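Workspace and Pantry Attendant, Part Time
Plosard, Zuvville site

Plosard is hiring one attendant for the shared desks and snack pantry on the third floor of the Bassi building in Zuvville. The position reports to Osvaldo Grasso, site services. It is a part-time position at 20 hours per week, with shifts from 2:00 p.m. to 6:00 p.m. The start month is July.

Scope of work

The floor has 233 unassigned desks. Staff eat at them, and packages and cans are left behind at the end of most sessions. The attendant clears and wipes the desks, returns sealed items to the pantry, disposes of opened ones, and keeps the stock record up to date.

Every item is checked before it is sorted. A sealed bag with both crimped ends intact goes back to its shelf if it is within date. A bag with any hole, tear or open seam is treated as waste, whatever amount is left inside. Cans are lifted and checked at the tab. Opened cans are emptied in the pantry sink before recycling — never into a desk-side bin.

Typical items are chips, coconut snacks and slim cans. The desk below has a bag of sea salt and vinegar chips and a gold-colored can toward the back, with a crumpled green bag of dang Coconut Crunch nearer the front. The green bag has a small round hole or tear near one end and would be handled under the damaged package rule. 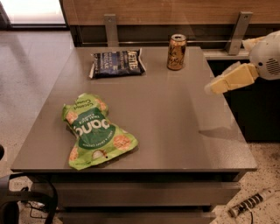

Duties

1. Walk the floor by zone and clear all food packaging and drink containers from desktops.
2. Sort items into return, recycle and waste, using the rules above.
3. Wipe each cleared desktop with the supplied cleaner and a dry microfiber cloth. Glossy tops show streaks and need a second dry pass.
4. Restock pantry shelves, oldest date in front.
5. Enter returned and discarded items in the Clovitz stock sheet before the end of the shift.
6. Report stained, scratched or chipped desktops to site services.

Papers, chargers and personal items stay where they are. If a desk cannot be wiped without moving them, wipe the clear area and note the desk number.

Requirements

Ability to stand and walk for a full shift and to lift cases of drinks from floor level to shelf height. Ability to read date codes and small label print, with glasses if needed. Basic spreadsheet entry. Previous work in cleaning, retail stocking or food service is useful but not required. Training is given on site over the first 3 shifts, and training hours are paid at the full rate.

Some packages contain tree nuts or milk. Applicants with food allergies may apply; gloves are supplied.

How to apply

Send a one-page resume and a short note on your availability to Samuele Guerra, Plosard hiring desk, quoting reference 682. Applications by mail or in person at the Bassi building reception are accepted. Interviews take place on site and include a short sorting exercise with packaged goods.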